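Kellora Platform Bed with Channel Headboard
Drarent / Bedroom / Platform beds

Availability: made to order
Sizes: Queen, King
Sold by: Drarent. Upholstery by the Pintér workshop.

Overview

Kellora is a low platform bed with a fixed upholstered headboard, a ledge that extends past the mattress, and a light strip under the front edge. No box spring is required. The mattress sits directly on the slatted deck.

The bed ships flat in 5 cartons. The headboard is carton 1 and should be opened last, after the base is level.

Headboard

The headboard is tufted in vertical channels. Each channel is filled and closed separately, so a damaged channel can be replaced without stripping the full panel. Order replacement channels by the number stamped on the back of the panel.

The fabric is a muted blue-gray. It reads cooler or grayer depending on the direction of the light, and panels from different dye lots should not be placed side by side. If two headboards are needed for one room, put them on the same order.

The panel attaches to the base with four bolts and should stand against a wall. It is not rated for use in the middle of a room.

Base and ledge

The base is dark brown and set back under the mattress. The ledge is finished in beige-gray and continues down to the foot of the bed. Maximum load on the ledge is 70 pounds at any point. It will hold a tray, a stack of books or a small lamp. Do not sit children on the outer corners or use the ledge as a step.

Allow extra floor space on the ledge side. The overall footprint is larger than the mattress size, and the drawing in carton 2 gives the outside dimensions for each version.

Under-bed lighting

The light strip is fitted at the factory and faces the floor. The standard strip is warm, with a slight yellow-green cast on pale flooring. A neutral white strip can be ordered at no charge. The power lead is around 7 feet long and exits at the head end, on either side. The strip has one brightness level and an in-line switch. An outlet behind the headboard will not be reachable after assembly.

Mattress

Use a mattress up to 10 inches thick. A thicker mattress will fit but covers the lower part of the channels. Fitted sheets with a deep pocket are recommended if a topper is used.

Assembly

Two people are needed. Lay out the base rails, tighten by hand, check the level, then tighten with the supplied key. Connect the light strip and test it before the slats go in. Bolt on the headboard and move the bed to the wall. Retighten all bolts after one month.

Care

Vacuum the channels along their length with a soft brush. Blot spills with a white cloth and plain water. Wipe the ledge with a damp cloth and dry it. No bleach, no steam, no silicone polish.

Parts and service

Slats, bolts, light strips and single channels are kept in stock. Requests go to Béla Bozsik in the parts office. Fabric questions go to Dorottya Szalai. Orders for parts received by noon on Tuesday ship the same week.

Bedding is not included. 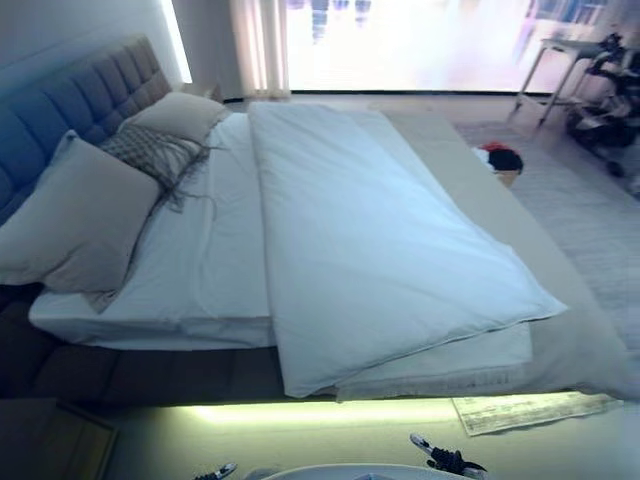
Reading time: 3 min

Kellora with channel headboard in blue-gray, dressed with a white sheet, folded white duvet, taupe-beige pillows and a fringed gray-and-white checked throw. Light strip on.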